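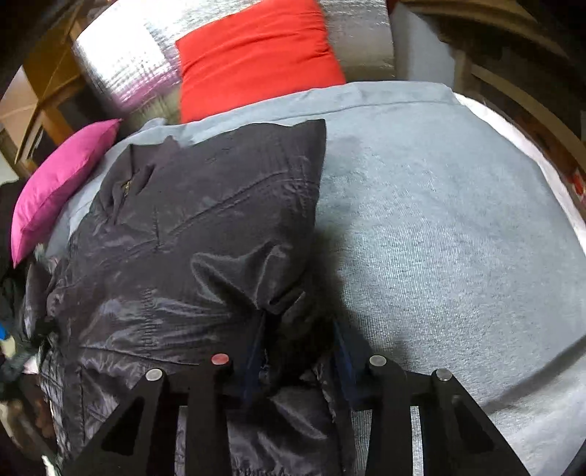 Jacket on the grey fleece, fingers closed on a fold.

Support > Tredora > Hand-held gripper > Dropped episodes

Opened by Rajeshwari Kaimal, April
Status: solved

We're collecting jacket folding demos and the uploader threw out 200 of our 1,892 episodes with "width track missing". All the rejects are dark, shiny fabric. Matte shirts go through fine!

Reply, Normunds Eglītis
Lovely set, I had a good look through. Can you re-run one reject with the finger tracker log switched on?

Rajeshwari
Done, log attached. Width drops out for 5 frames or so each time the jaws shut on a crease.

Normunds
Brilliant, that log is just what I needed. The tracker gives up too early on short gaps. Set gap_fill to on and re-process, no need to record anything again.

Rajeshwari
Wow, all back in except two, and those were my own fumbled grabs. Starting on the sleeves tonight, can't wait to see what the policy makes of them.

Recent tickets
Prernel export stops at 100 episodes
Strazds: clock drift between two grippers
Tretetti labels not saving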